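Door handle gripper: simulation gallery
Sep 28, 2020

Wosier is the two-finger gripper Maham Rind and I are building in the shared workshop on Stoneso Lane. Before cutting any metal we run it in simulation, with the viewpoint down by the fingers. The model has been through 62 test runs since August.
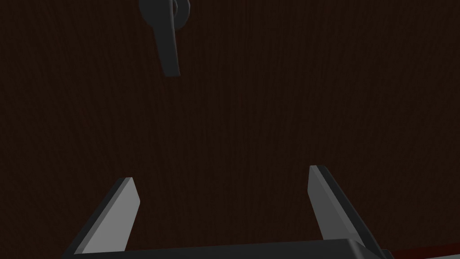
Fingers open, lever handle up ahead on the dark wood. 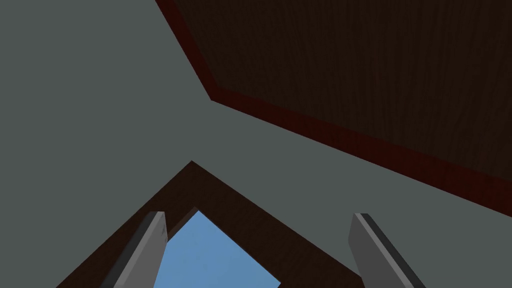
Same gripper, also open, with the brown wooden frame between the fingers and the dark panel to the upper right.

Next job is the lever turn. We have it set at 90 degrees for now and will bring that down in stages.

Sadia Shaikh wrote to ask whether the finger plates could be made longer, as her own build kept slipping off round knobs until she added 4 mm to each tip.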